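Skata Tunnel Price Climbs Again as Second Builder Is Named

By Chantal Kennedy
1/15/20

The Skata road tunnel has a second builder, a new price and the same opening date it had when it was cheaper. Drivers would be wise to believe only the first of those.

The project office said Lévesque will build the eastern approach, including the ramps, the toll plaza and a new bridge over the rail yard. The contract is worth $418 million. Grarnine, which won the western approach last year, keeps its deal, which now stands at $161 million after what the office calls "scope adjustments." A list of those adjustments was not released with the announcement, and a request for one had not been answered by the time this was written.

Neither figure covers the tunnel itself. The full budget is now $1,566 million, according to the office's own summary, and that number leaves out land purchases still being argued over in court.

Mihret Kumsa, the project director, told reporters the price was "firm, and supported by a very detailed risk review." The last price was also described as firm. So was the one before it, when the job was supposed to be paid for entirely out of tolls.
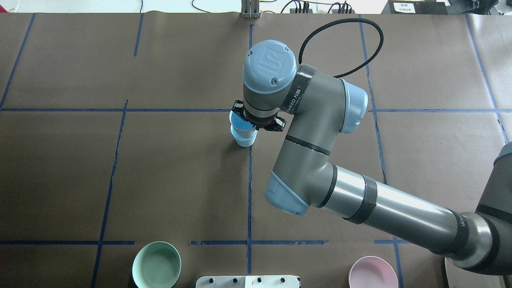 Lévesque's winning bid leans heavily on a promise to save labor. The company says much of the steel for the approach ramps will be measured, cut and tied by machine in a covered yard near the site, using a system supplied by Skurkeo. A covered yard is a long way from a ramp in bad weather, and the bid papers made public so far do not name a highway job of this size where the method has been used. They do say it will take 2 months off the schedule. The same pages show the yard itself has no building permit yet.

Kumsa said the permit was "a formality." The county planning office would say only that an application had been received.

There is also the question of who pays if the two approaches do not meet the tunnel at the same time. Grarnine and Lévesque have separate contracts with separate deadlines, and the tunnel builder has not been picked. If one side finishes early, its crews and equipment may sit idle at public cost. The office says a "coordination agreement" will take care of this. It has not been signed.

Shopkeepers on the west side, where lanes have been closed for utility work, were told to expect more closures once Grarnine starts moving dirt. No detour map has been published. The office said one would be ready in March, along with a revised traffic study. The current study was done before the eastern ramps were moved, and its forecasts still show cars leaving the tunnel at an exit that has been dropped from the plans.

Bids for the tunnel are due later this year.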